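Read this before you trust any number in `flastine_edges.csv`.

# Flastine edge-finishing log

Records from the Flastine edge-coating machine at the Tollwood belt shop. Each row is one batch of leather straps: thickness, coats applied, drying time, and a pass/fail call made at the bench. The file holds 400 rows and covers 4 leather types.

## What the maker claims

Ferkeo, who sell the machine, say it lays an even coat at 60 straps a minute. Maybe it does on their straps. We never held that speed on anything thicker than a card wallet, and the `speed_set` column is the dial setting, **not** a measured rate. Don't quote it as output.

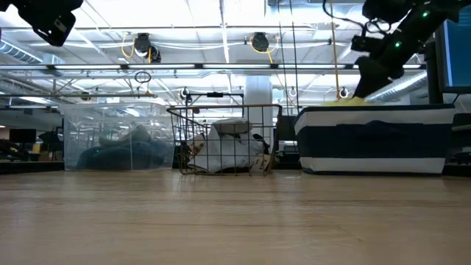 Oksana Hordiienko objects that the dial was fine once the rollers had been changed, and that the early rows drag the whole file down. She wants them removed. I've left them in — a buyer gets the machine with the rollers it ships with.

## Known problems

- `pass` was judged by eye. Telmo Arrieta fails more straps than Bonifacio Goicoechea does, and I can't say who's right.
- Nine rows have no drying time. They are blank, so don't read them as zero.
- February batches were run in a cold room.
- "Veg tan" covers whatever the tannery called veg tan.

## Use

Fine for comparing coats against thickness. I wouldn't buy a machine on the strength of it, or turn one down. Corrections go to Hsin-yi Man, with the batch number.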